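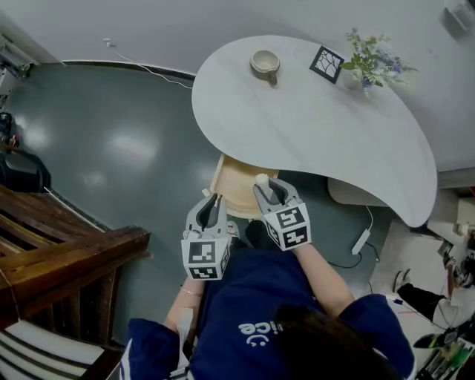 Grippers at the bean table, chair still tucked in.

21 July 2026

Lost most of the morning to the right gripper. It had been fine through yesterday's session and the first stretch today, then the jaws on the playback arm started closing late. Not by much. Enough that the cup got nudged before it got held, and on the third try it went over on its side. It didn't break, but I stopped everything there and wrote it up before touching anything else.

My first guess was the arm. Hakim thought so too, and we spent close to an hour on the joint settings, which were all where we left them in March. Then Shayne pulled the recordings and laid the two hands next to each other. Left hand clean. Right hand had gaps in the tracking, short ones, always when the wrist turned in toward the body. 186 takes since the last calibration and 82 of them have at least one gap. We had been feeding those in as good.

The cause was the marker cube on the right side. It had worked slightly loose on its mount. You couldn't tell by looking, only by holding the jaws still and pushing the cube with a thumb. It moved a hair and came back. So every time the wrist turned, the cube was a little off from where the software thought the fingers were, and at the worst angles it dropped out. The arm was doing what it was told.

Hannelore asked the question I didn't want, which was why the checker passed them. It passed them because I set the limit at seven dropped readings in a row back when we were using the Trikar mounts, and never changed it. That one is mine. I told her so. She wrote it down and moved on, and I was grateful for that.

The safety side bothers me more than the data. When tracking comes back after a gap the arm catches up, and it catches up fast. Li-hua was standing within reach of it on Tuesday's settings – the old speed cap, before Feng-yi lowered it. No contact, nothing close to one, but the cap is the only reason I can say that calmly. From now on a gap of any length stops the arm, and someone has to restart it by hand. Slow, but fine.

Refitted the cube after lunch with thread lock and a second screw. Recalibrated both sides even though the left didn't need it. Ran the cup twelve times on the arm at half speed and it held every time. Have not tried the flowers.

To do tomorrow: recheck the 82, tell Valtberg the delivery will be short, order spare mounts. Push test on both cubes before each session, and put it on the sheet so it gets done when I'm out.

Home late. Ate standing up.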